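# Visita a la nave de Tundon: clasificar, doblar, repartir

2025-04-04

Llegamos a Tundon a media mañana, después de equivocarnos dos veces de entrada en el polígono de Stodivdale. La jornada de puertas abiertas ya había empezado y en recepción nos dieron una pegatina con el nombre, un plano en blanco y negro y la recomendación de dejar los abrigos en el perchero del fondo. Hicimos caso y fue un acierto, dentro hace calor.

Tundon recoge ropa usada, la clasifica y la entrega a tiendas de segunda mano y a entidades sociales de la comarca. Maite Ortuño, responsable de planta, llevó el primer grupo. Habla rápido y contesta a todo, aunque avisa de que las cifras de venta las lleva la oficina y ella no las maneja.

## La recepción de sacos

La ropa entra por el muelle trasero en sacos cerrados. Cada saco se pesa, recibe una etiqueta y espera turno en unas estanterías metálicas. El día de nuestra visita la última etiqueta era la 799 de la temporada, que en Tundon arranca en noviembre. Maite nos dejó abrir uno: sábanas, dos toallas, un vestido de niña y muchos calcetines sueltos. Los calcetines sin pareja van a trapo industrial.

En esta zona se retira lo que llega mojado o con moho. Hay un cubo grande para eso, con tapa, y el olor se nota al pasar. El suelo está pintado con franjas amarillas para separar el paso de las carretillas del de las personas, y durante la visita nos llamaron la atención un par de veces por pisar donde no tocaba.

## Las mesas de clasificación

La parte que más nos interesaba era la de las mesas. El método es sencillo. Las prendas se pasan de una en una, se miran por delante y por detrás y se dejan en la cesta que corresponde. Las cestas son de plástico gris oscuro, con los lados calados y asas recortadas, y se pueden apilar cuando están vacías. Keyvan Shojaei, que se encarga de la formación, nos contó que antes usaban cajas de cartón y que las asas se rompían con el peso de los vaqueros.

Las camisetas con dibujo tienen su propio criterio. Si el estampado está entero, la prenda va a tienda; si está cuarteado, a trapo. En una de las mesas le tocaba el turno a una camiseta de un naranja rojizo vivo con la cara de Mickey Mouse, colgada de una esquina sobre una de dos cestas, una con una tela gris claro doblada y otra con una prenda negra que llegaba hasta el borde.

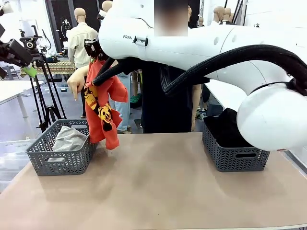
## El almacén y la tienda

Desde las mesas se pasa al almacén por una puerta corredera. Las estanterías están numeradas y hay 40 módulos, cada uno con su ficha plastificada: temporada, talla y destino. Los abrigos ocupan casi toda la pared norte – en abril todavía no se han bajado al sótano. La ropa infantil se guarda por edades, y Maite reconoció que de los seis a los ocho años siempre falta, porque llega muy gastada.

La tienda de Zulico, la única de la red que se visita el mismo día, queda a diez minutos andando. Es un local alargado con los probadores al fondo. Los precios van escritos a mano y las camisetas cuestan 2 euros. Compré una camisa de cuadros a la que le falta un botón.

## Datos prácticos

- Entrada gratuita, con inscripción previa. El aforo es de 200 personas para toda la jornada.
- El recorrido por la nave se hace a pie y hay un tramo de escaleras entre el almacén y las oficinas.
- El autobús para en la rotonda de Khoo. Desde allí hay que seguir la acera de la derecha hasta el segundo cruce.
- Se puede llevar ropa para donar, en bolsa cerrada. No recogen calzado suelto ni almohadas.
- En la cafetería de enfrente sirven bocadillos hasta las cuatro.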